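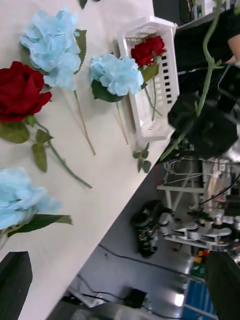

Artificial flowers

Artificial flowers are imitations of real blooms made for decoration, and I've been mad about them since my nan handed me a shoebox of hat trimmings. People have made them from silk, paper, wax, feathers, shells and glass, and these days mostly polyester and plastic.

Materials

Silk came first for me, so I'm biased! The old method was to stiffen the cloth with starch or gelatine, stamp out the petals with a shaped iron cutter, then curl each one with a heated tool. The workshop I learnt in at Kinholm had 200 of those cutters hanging on the wall, and Narendra Rastogi (very patient man) made me label the lot. "Silk flower" has hung on as a name even when there's no silk in the thing.
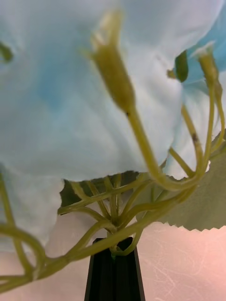
Pale blue and white petals of an artificial flower, seen from below.

Care

Dust is the main enemy, followed by sun, and blues and mauves in my own collection have faded quickest. I use a soft brush or a hair dryer on the cool setting. Don't wash anything old until you've tested the dye on a hidden petal – I lost a lovely grey pansy that way.

See also: Millinery; Wax fruit; Dried flowers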